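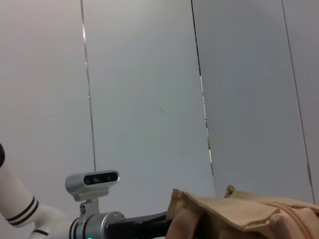
Grestevberg Travel Sewing Circle - Minutes, November meeting

Present: 17 members, including 2 first-timers (welcome!). We started at 6 and the minutes of the last meeting were approved as read.

1. Canvas bags
What a lovely start to the evening! Everyone passed around a zippered bag in tan fabric and we talked it over for a good 45 minutes. The curved zipper got the most attention. Several members want to try a curve like that on their own bags, and the group agreed to make it our winter project. The flap caused some debate - half of us like it soft and floppy, the other half want interfacing in it. Agreed: each member picks.

2. Fabric order
The Drisum shop will hold a bolt of beige canvas for us until the end of the month. Anyone who wants a different color should say so by email before then. Zippers to be ordered from Kellus, the long ones this time.

3. Packing evening
We'd love to repeat last year's packing evening, when people brought a full weekend's clothes and tried to get it all into a bag they had made. It was such fun and we learned a lot about pockets! Chisholm Hall is free in spring. Hall fee to be confirmed.

4. Any other business
The big cutting mat is still missing. Please check your trunks.
Two irons need new cords - carried over to next meeting.

Meeting closed at 7:45. Next time bring pins, chalk and your paper patterns.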